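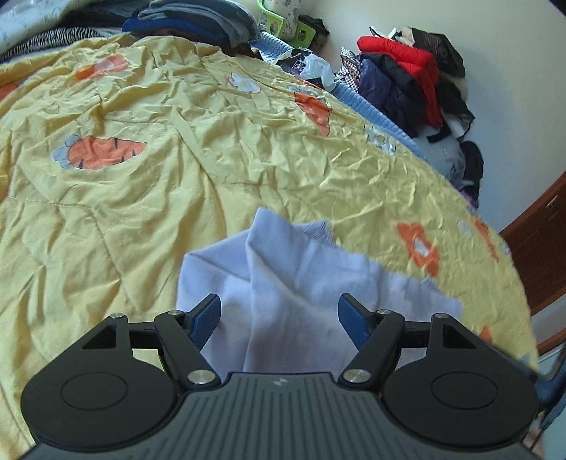 Robotic laundry handling

Robotic laundry handling is the use of automatic machines to pick up, sort, fold and put away clothing and household textiles. It is studied as part of household robotics and, with different aims, in commercial laundries. Washing and drying have been done by machine in the home for decades. The steps before and after them, in which each item has to be found, grasped and arranged, are still done almost entirely by hand.

Difficulty of the task

A rigid object such as a cup keeps its shape when it is lifted, and its position can be given by six numbers. A garment has no fixed shape. A shirt dropped on a bed may settle in any number of ways, with most of its surface hidden inside its own folds, and it changes shape again as soon as it is touched. The machine must therefore work out what the item is and where its corners, hems and sleeves lie from a partial view.

Three problems are usually treated separately. The first is segmentation, the separation of one item from whatever lies beneath or beside it. Plain cloth on a plain table is fairly easy to separate by colour. Cloth on a creased or printed bedspread is harder, as the edges of the print and the shadows of the creases can be mistaken for the edges of the garment. The second is grasping. A two-finger gripper closing on a raised fold may take up one layer, two layers, or the cover underneath as well. The third is unfolding, in which the item is brought from a crumpled state to a known one.

Methods

Early systems hung the garment from one gripper, located its lowest point, took hold of that point with a second gripper and repeated the process until two corners were held. The method is dependable with towels and slow with everything else. Later systems lay the item on a surface and flatten it by a series of short pulls, each chosen from a camera image.

A different approach is learning from demonstration. A person carries out the chore, either by steering a robot arm or by using a hand-held gripper of the same form as the one fitted to the robot, and the recorded movements are used to train a control program. Hand-held devices can be taken into ordinary bedrooms, where bedding, baskets and piles of clothes are found as people leave them. The main weakness is that the human wrist reaches positions which many robot arms cannot, so part of the recorded material has to be discarded.

Finger pads are commonly textured or made of a soft material to increase friction. Suction, widely used in warehouses, is of little use on woven cloth, as air passes through the weave. Needle and roller grippers are found in clothing factories but may mark fine fabric.

Household machines

The Camenzind was a cabinet-type folder for the home. The user clipped each item to a rail at the front and the machine folded it inside. It accepted shirts, trousers and small towels, and could not take bed sheets, underwear or padded jackets. As the user still had to pick up, spread and clip every piece, critics noted that the cabinet had automated the shortest part of the work.

The Stilier project, led by the engineer Valentin Lazăr, took the opposite course and dealt only with items lying loose on a bed. In its published trial of 1,862 attempted grasps, 70 per cent ended with a single item held clear of the bedding. The most frequent failure was the lifting of the bedspread together with the garment. Mean time to fold one T-shirt, including flattening, was 16 minutes in the first version and was not reported for the second.

Commercial laundries

Conditions in commercial laundries are more favourable. Sheets and towels come in a few known sizes, lighting is constant, and the machines may be fixed to the floor. Promarus supplies feeding lines on which flatwork is clipped by its corners and drawn into an ironer. The corners on most such lines are still found by an operator. Cleder offers a robotic picker that separates single towels from a heap and passes them to a conveyor; mixed clothing is outside its stated range.

Current state

As of December 2019 no machine on general sale could take a basket of mixed clothing and return it folded without help. Laboratory systems can fold known items from a known starting position, and several can flatten a small cloth on a bare table. Results on soft or patterned surfaces are lower, and comparison between groups is hampered by the lack of a common set of test garments. The Stilier group has proposed a set of 19 items, among them a pillowcase, a child's vest and a hooded jacket.

See also

Cloth modelling
Grasp planning
Household robot
Ironing machine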